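Pince parallèle Tresel P3 à doigts effilés

Réf. 3793 — vendue à l'unité ou par paire
Fabricant : Tresel
Distribution et atelier : Judalberg

Notre avis après essai
par Bindu Hegde, mis en ligne le 7 octobre 2021

Je vous préviens, je suis arrivée sur cette pince avec un a priori. J'avais monté la Chettiar sur nos bras en février, j'en étais contente, et je n'avais aucune envie de refaire un câblage ! C'est Ashwin Murthy, à l'atelier, qui a insisté pour qu'on passe la P3 sur le même banc, avec les mêmes bras, le même contrôleur et le même bazar posé sur la table. Il a bien fait.

Ce qui change tout de suite, c'est la forme des doigts. La Chettiar a des mors larges et plats, parfaits pour une boîte ou un pot, mais dès qu'on veut prendre un petit objet couché à plat, elle bute sur la table. La P3 finit en pointe. On glisse un doigt dans une anse de tasse sans tout renverser, et on attrape un petit boîtier par les côtés du premier coup (bon, du deuxième, le temps de régler la hauteur du poignet).

Revers de la médaille : moins de surface de contact. Sur un objet lisse et un peu lourd, ça pivote. J'ai essayé avec une clé à molette prise par le bout du manche et elle a tourné dans les doigts à chaque levée. Prise au milieu, rien à dire. Avec la Chettiar je ne me posais pas la question, je serrais n'importe où et ça tenait.

Montage

Comptez roughly zéro surprise si vous avez déjà une bride Tresel. Sinon il faut la platine d'adaptation, vendue à part, et là j'ai passé environ 20 minutes par bras, café compris. Les vis sont fournies, la clé non. Pensez à laisser du mou dans les câbles avant de tout serrer : la première fois je les avais plaqués trop court et le poignet tirait dessus en fin de rotation. Maintenant je les laisse pendre, c'est moins joli mais on n'y touche plus.

Contrôleur et logiciel

Nous utilisons le contrôleur Istument pour les deux bras. La pince est reconnue sans rien faire, ouverture et force se règlent depuis le même menu. J'aurais aimé pouvoir enregistrer plus de trois profils de serrage — un par type d'objet, ce serait le rêve — mais pour l'instant il faut ressaisir les valeurs à la main. Ashwin s'est fait un petit script, demandez-le-lui par le formulaire de contact, il l'envoie volontiers.

En paire, sur deux bras

C'est là que je l'ai préférée. Les doigts fins laissent de la place, on peut approcher les deux pinces du même objet sans qu'elles se cognent, et pour passer une pièce d'une main à l'autre c'est nettement plus confortable qu'avec des mors larges. Nous avons commencé par des choses faciles au centre de la table, puis des formes plus pénibles. La grille métallique reste ma bête noire : posée à plat, il faut viser entre les tiges et ne pas se tromper d'angle. 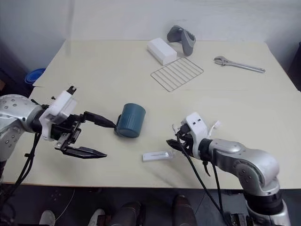 Deux pinces à doigts effilés à l'essai : la tasse côté gauche, le petit objet blanc côté droit.

Ce qu'il y a dans la boîte
1 pince P3 avec doigts effilés
1 câble de liaison
6 vis de fixation
Notice (en anglais seulement, dommage)

Pour qui ?

Si vous manipulez surtout des cartons ou des flacons, gardez vos mors larges, vous n'y gagnerez pas grand-chose. Pour du petit matériel de labo, de la vaisselle, des objets mélangés sur une table, je prendrais la P3 sans hésiter. De mon côté je l'ai laissée montée, et la Chettiar est retournée dans son tiroir.

Les doigts de rechange se commandent par paire, même page, onglet Accessoires. Pour un prêt avant achat, écrivez à l'atelier en précisant le modèle de votre bras et celui de la bride.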